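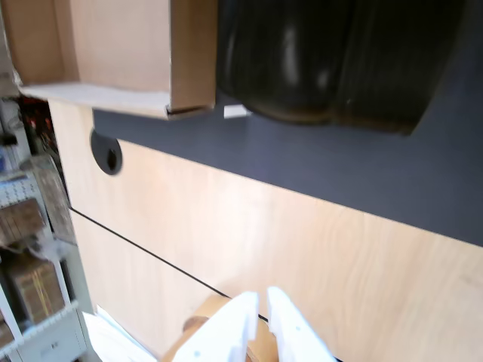 Workplace Furniture and Moves, Jinthorpe Campus

Home | Services | Moves | Furniture | Forms | Contact

Filed under: Staff Guidance, Desks and Workstations

Frequently Asked Questions: Desk Moves, Work Surfaces and Packing Materials

Updated 8/21/19

These answers apply to all staff at the Jinthorpe campus who have been assigned a desk, a shared table or a project bench. Departments in the Landry Annex should follow the same procedure but send their forms to the Annex front office.

Who may request a desk move?

Any employee may submit a request with the approval of a supervisor. Requests are made on Form 335, available from the Forms page. A separate form is needed for each desk. Requests that involve more than five people are treated as department moves and are scheduled by Huguette MacDonald.

How much notice is required?

Individual moves require six working days. Department moves are planned each May for the following year, and requests received outside that period are considered as space allows.

What should I pack, and what will the movers pack?

Staff are responsible for papers, books, personal items and the contents of drawers. The movers handle monitors, docking stations, chairs and desk lamps. Please leave computer equipment connected until the moving crew arrives. Plants and framed items are not carried by the crew.

What materials are provided?

Corrugated cardboard boxes, tape and labels are delivered to your floor before the move. Boxes arrive flat. Fold the bottom flaps fully and tape the center seam with two strips before filling. Plastic bags may be used for coats, cushions and other soft items only. Every box and bag must carry a label showing the name, the old desk number and the new desk number. Unlabeled bags may be mistaken for trash by the night cleaning crew, and the department cannot recover items discarded in this way.

May I leave boxes and bags on my desk?

Yes, during the move period. Open boxes may stay on a desk or adjoining surface until the end of the second working day after the move. After that time the surface must be cleared for cleaning. Do not stack closed boxes of books or files on a work surface; place them on the floor beside the desk, clear of the walkway.

Why is there a seam in my work surface?

Many of our larger surfaces are made from two panels set side by side, and a thin dark line shows where they meet. This is normal and does not require a service request. Please report a seam if the panels are at different heights, if the gap catches paper or sleeves, or if liquid has been spilled along it. Do not fill the gap with tape, glue or putty.

What is the round black insert in the desk for?

It is a cable grommet. Power and data cords pass through the opening to the outlets below. Keep boxes and bags off the grommet so that the cords are not pinched. If the insert is loose or missing, write to the service desk with your desk number. Replacements are kept in stock. Pens, clips and food wrappers should not be dropped through the opening.

How should pale wood surfaces be cleaned?

Use a soft cloth dampened with water, wipe in the direction of the grain and dry at once. For marks that remain, Tullix spray may be requested from the supply room. Scouring pads, bleach and alcohol wipes are not permitted on wood. Dark matte panels show fingerprints and dust more readily and should be wiped with a dry cloth.

May I choose my desk finish?

Finishes are assigned by floor. The Skirkonetti line, used on the upper floors, is supplied in one finish per floor, and mixed orders are not accepted. Staff who experience glare from a light-colored surface may ask for a desk mat or a change of position near the window. Such requests are reviewed by Sandro Serra.

Where do empty boxes and used bags go?

Flatten cardboard boxes, remove loose tape and place them in the cage beside the freight elevator. Boxes in good condition should be stacked separately for reuse. Clean plastic bags may be returned to the supply room. Shipping labels with names or addresses should be removed or blacked out first.

Whom do I contact if something is damaged?

Notify the service desk within five working days. Include the desk number and a short account of the damage. Damage reported later will be repaired, but the cost may be charged to the requesting department.

Comments (4)

Mélanie Fehr: Does the two-day limit apply to the project benches as well? We share ours with another team and are still unpacking.

Leopoldo Maldonado: Mélanie, yes, benches are included. Your supervisor can request an extension by email.

Laurier Grewal: The box cage on our floor was full this morning. Is there a second location?

Huguette MacDonald: Please use the loading dock until the cage has been emptied. I have asked for an additional pickup.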